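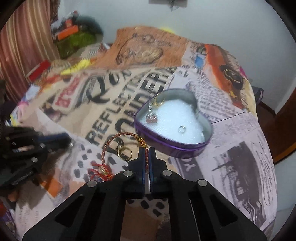 Does mixing in demos from more homes help more than adding demos from the same home?
In our runs, more homes won by a lot once you hold the total number of demos fixed.

skostia_fan
OK I'll bite, how fixed is fixed? Same objects too, or did those change with the homes? If every new home brings its own junk then you changed two things at once.

zotthorpe2
Total is 1,317 demos in both arms, 14 homes vs 2. And yeah, objects came with the homes, so guilty. We care about small floppy stuff - bracelets, cords, anything with a tassel - and I couldn't talk people into sharing one bracelet.

skostia_fan
Then I'd call it "more homes plus more objects" and leave it there. Busy fabric under the jewelry is a whole different vision problem from a plain desk.

brostano_k
Kind of disagree with both of you. When we tried this at Brostano in June the background hardly mattered, it was where the fingers closed on the cord. People who pinched right next to the beads gave us demos the policy just couldn't copy. We tossed those and got more out of it than out of 8 new homes.

zotthorpe2
Huh, we never filtered by pinch point. Did you do that by hand??

brostano_k
By hand, yes, and it was awful. Wouldn't do it for a set your size.

skostia_fan
Could you at least rerun with the same objects in every home? Even a small version would settle my gripe.

zotthorpe2
I can try a small one, same cord everywhere. Will post the numbers in this thread when I have them.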